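Home Explore Notifications Messages Log in

We use cookies to keep the site working. Accept all / Manage choices

Thread by Gunadside Allotments

Blight turned up on the Pleston side in July and a few people have asked what we're doing with the tomatoes. Short thread.

The outdoor plants came out on Friday. All 27 of them. Brown patches on the stems first, then the leaves went within a couple of days.

Anything with marks on the stem went in the council bin. We don't compost it and we don't leave it lying on the path.

The fruit that was still clean got picked the same evening, green or not. That came to 9 kilos, mostly Koltton, which is a plum type and slow to colour up here.

Koltton did badly last year as well. Liew, the small yellow one by the water tank, was the last to show any spots - I'll grow more of it next time.

Greenhouse plants are fine so far. Doors open by 8 in the morning, water at the base only, lower leaves off up to the first truss.

Green fruit is in shallow trays in the shed, one layer deep, with a sheet of newspaper over the top. Check it every day. Any with a brown, leathery patch comes out straight away.

The ripe ones are going into ketchup. Tomatoes, onion, cider vinegar, brown sugar, salt, a bit of allspice. Cook it down slowly for about 2 hours, sieve it, then cook it again until a spoon leaves a line across the pan.

I use 80 g of sugar to each kilo. Shop ketchup is a lot sweeter than that, so taste it before you bottle it.

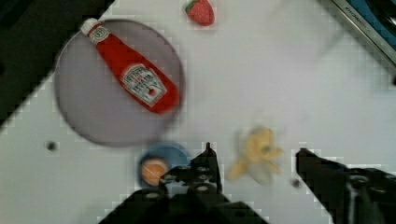
Can you make ketchup from green tomatoes? It sets well enough but comes out sour and a dull khaki colour, so most people are better off making chutney with them.

Bottles want to be hot from the oven when you fill them. Once one is open, keep it in the fridge.

Potatoes next. The tops on the Pleston side have been cut down and the tubers are staying in the ground for a fortnight before anyone lifts them.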